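The Picture Frame Problem

When I signed up for the evening robotics course at Kolham, I told my family I'd be home by the end of term with something that could do the dishes. I'm now eight weeks in and I can report, with a fair bit of pride, that my team can get two robot arms to have a go at a picture frame. A cheap little one, too, the kind you get for your aunt when you've left it too late.

I should say up front that I'm not an engineer. I write about gardens and old houses for a living, and the last thing I programmed was a VCR. But a neighbour of mine had done the course the year before and wouldn't stop talking about it over the fence, so in September I paid my fee, bought a new notebook (of course I did) and turned up at seven in the evening to a room full of people who all seemed to know where to plug things in.

There were 20 of us that first night. We had a couple of retired machinists, a dental student, a father and daughter who argued the whole time in the nicest possible way, and a lot of people in their twenties who typed faster than I can think. Our instructor, Ailsa Nisbet, split us into teams and named each one after a street she used to live on. So I'm on Team Tuhiwai, and our sworn rivals are Team Karkent. Team Pirkholm is very good and we don't talk about them.

Each team gets one big project for the term. Karkent got folding. Pirkholm got pouring, poor things, and went through more paper towel than my whole street does in a year. We got the picture frame. The job sounds like nothing at all: the frame starts face down on the table, one arm picks it up, the other arm takes hold of the far side, and together they stand it the right way round. My six-year-old niece could do it while eating a sandwich.

Well! Try writing down how you pick up a picture frame lying flat on a table. Go on, do it slowly. You'll notice you cheat. You get a fingernail under one edge, or you slide it toward you until it hangs over the side, or you pinch it at the corners and your fingers sort out the rest without asking you. Our grippers haven't got fingernails. They've got two fingers each and a great deal of patience, and they have to come in low, from the side, at just the right height. Too high and they close on air, too low and they're scraping the tabletop, and that makes a noise I can still hear in bed. 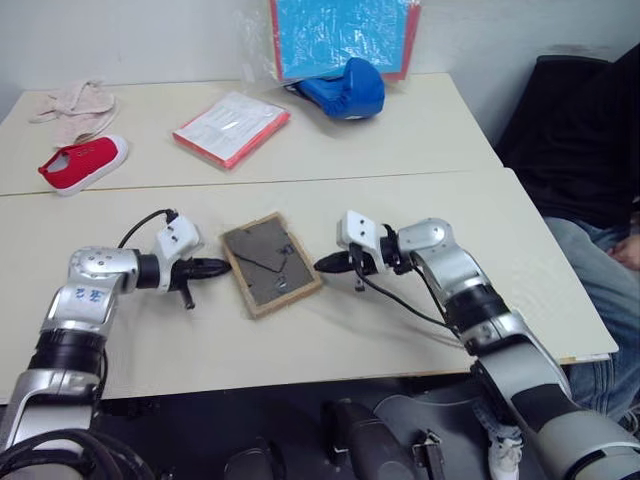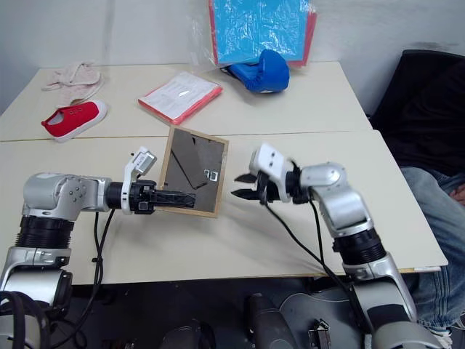 The handover is my favourite part, and it's also where we lose most of our evenings. Once the left arm has a good hold, the right one has to come in on the other side, and for a second or two they both need to be gripping the same skinny piece of border. If they disagree at all about where it is, something gives. We've had the frame twist. We've had it pop out like a bar of soap. One night it went straight over the edge and the dental student caught it against her knee, which got the biggest cheer of the term.

What surprised me most was how much of the work is just trying again. I'd pictured us hunched over code the whole time, and there is some of that, but mostly we run it, watch it, write down what went wrong and put the frame back at a slightly different angle. Ailsa keeps a running count of attempts for the whole class on the whiteboard, and at last look it was at 1,216. She says the number is the real project. I think she says it to cheer us up — and it sort of works.

She's also very firm about clutter. In our first couple of weeks we kept everything else well out of the way, nice and tidy, and our success rate looked wonderful. Then she made us work with odds and ends about the place, and our clever little program got a lot less clever. "Your kitchen isn't a lab," she told us, and I thought, you should see my kitchen.

I've started to see my own hands differently, if that doesn't sound too precious. I was hanging a photo in the hallway last weekend and caught myself passing it from left to right and back again, over and over, trying to feel the exact moment when one hand knows it can let go. My husband asked if I was all right. I told him I was doing homework.

There's a demonstration night at the end of term, with 30 chairs put out for friends and family and each team getting one run in front of everybody. One! After all those attempts! The father on our team wants to play music during ours and his daughter has said she'll leave the country. I've been given the job of talking to the audience while the arms warm up, so I've been practising on the dog.

The next course starts after the holidays and I've already put my name down. Ailsa hasn't told us what the projects will be, but she did ask me, in a very casual sort of way, how I felt about zippers.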